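A breath of something better

Ask anyone who has used an inhaler for years and they will tell you that the medicine is the easy part. The hard part is getting it to go where it should. Press too early and it hits the back of your throat. Breathe in too fast and much the same happens. I have been following inhaled medicines for most of my working life, and I still find it wonderful that a puff of powder, handled well, can travel all the way down to the smallest branches of the lung.

That journey is what brought me to Stirneldale in June, where a small firm called Pladier is working on a dry powder antibiotic for people with long-term chest infections. The usual treatment for many of these patients is a liquid turned into mist by a nebuliser. It does the job, but it takes time, the machine needs cleaning after every use, and packing for a weekend away becomes a chore. A powder you could breathe in before your morning tea would be a very different thing to live with.

The trick lies in the size of the grains. Too big and they land in the mouth. Too small and a good share simply floats back out again. Pladier's chemists dry their mixture in a tall steel tower, spraying it in at the top and collecting a fine white dust at the bottom, and they have now made 307 batches. Of those, 42 were good enough to go on to full testing. I was told this with real pride, and I can see why — every failed batch is kept, labelled and written up, and the notebooks are a joy to read if you like that sort of thing. (I do!)

Batch 300 was the turning point. The team had swapped one sugar for another to stop the powder clumping in damp air, and after weeks in a warm, humid cupboard it still poured like dry sand. They called it Jomow, after a misspelt label, and the name has stuck.

A good powder still needs a good device, and for that Pladier went to Hendriks, a design firm with a lovely feel for how people hold things. Their early inhaler had a stiff cap that was miserable for anyone with sore fingers. The new one opens with a push of the thumb and clicks when the dose is ready.

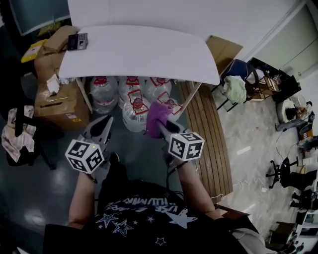
The click matters more than you might think. In home trials of the empty device, people used it 1,389 times and kept a diary of each go, and the same comment came up over and over: they liked being told it was ready. Several asked for a second click at the end of the breath, so Hendriks is building one.

There is plenty left to do. The first study in patients will be small and will look mainly at safety, coughing included, as dry powders can tickle. After that come the longer trials, and the question of whether fewer flare-ups follow. I will be going back to Stirneldale when the first results are in, and I have already asked to see the new notebooks.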